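Vemis 3 Beta: Frequently Asked Questions

Thank you so much for your interest in the Vemis 3 beta! We put this page together from the questions that have landed in our inbox and on the mailing list since the beta opened, and we'll keep adding to it as more of you write in. If your question isn't answered here, please do ask, even if you think it's a small one.

What is Vemis, for those of us who just wandered in?

Vemis is a small, open source database server for people who want to store and search their data without hiring somebody to look after it. It runs on one machine, it speaks ordinary SQL, and it has been quietly keeping track of library catalogs, seed collections and choir sheet music for a good many years now.

What's new in version 3?

Quite a lot, and we're very excited about it! The big one is live backups, so you can copy a database while people are still using it (in version 2 you had to stop the server first, and we know how you all felt about that). The query planner has been largely rewritten by Savvas Liapis, and searches that join several large tables should feel a good deal quicker. There's also a new text search that understands accented letters properly, plus a long tail of little fixes you'll find in the release notes.

Is the beta safe to use for my real data?

Please don't, at least not as your only copy. We run it ourselves on our own bug tracker, and we're happy with how it's going, but a beta is a beta and the file format could still change before the final release. The best thing you can do for us is to restore a backup of your real data onto a spare machine and then use it the way you normally would, odd habits and all.

How do I move a version 2 database over?

Run the vemis-upgrade tool and point it at a copy of your data folder. It writes a new folder next to the old one and leaves the original alone. A database with 500 tables took us a bit under an hour on an old desktop, so if yours is large, start it before lunch. You'll need free disk space equal to the size of your database plus a little extra for the indexes.

Can I go back to version 2 afterward?

Yes, by going back to your original folder. There is no tool that turns a version 3 folder into a version 2 one, and we don't plan to write one, so anything you add while testing will stay behind in the beta.

Will my Otent dashboards and Jodow scripts still connect?

Otent works with no changes. Jodow needs its newest connector, and you may have to clear its saved connections once, because the old ones remember a login method we've retired. Antigoni Tzavaras wrote up the steps on the wiki, and they're very easy to follow.

How long will the beta last?

We're aiming for a final release in November, with a second beta before then. If something serious turns up we'll take longer, and we'd ask you to be patient with us.

I have a nightly backup job. Do I need to rewrite it?

Probably not. The old dump command is still there and still does what it did. If you'd like to try live backups instead, add the word "live" after the command and leave the rest alone. The first run copies everything, and later runs only copy what has changed, so expect that first one to be slow. By default the server keeps 48 hours of change history, and you can raise or lower that in the settings file.

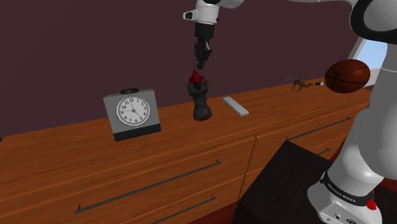 Dolores Thibodeaux wrote to the list that her first live backup finished fine but the second one copied everything all over again, and she wondered whether she'd missed a setting. She hadn't! If the backup folder is renamed between runs, the server treats it as brand new. Keep the name the same and the later runs should be short. We've added a warning message for the second beta.

Where do I report a bug?

The tracker is the best place, and you don't need an account to file a report. Tell us your operating system, what you typed, and the last 24 lines or so of the server log. Please look through the log for passwords or private names before you paste it in. Leopoldo Bautista reads every new report, usually in the morning, and will write back if he needs more.

I can't program. Can I still help?

Oh, please do! We need people to read the manual and tell us where it loses them, and we need translations checked, Greek and Spanish especially. Write to Aliki Kouris through the contact form and she'll find you a chapter.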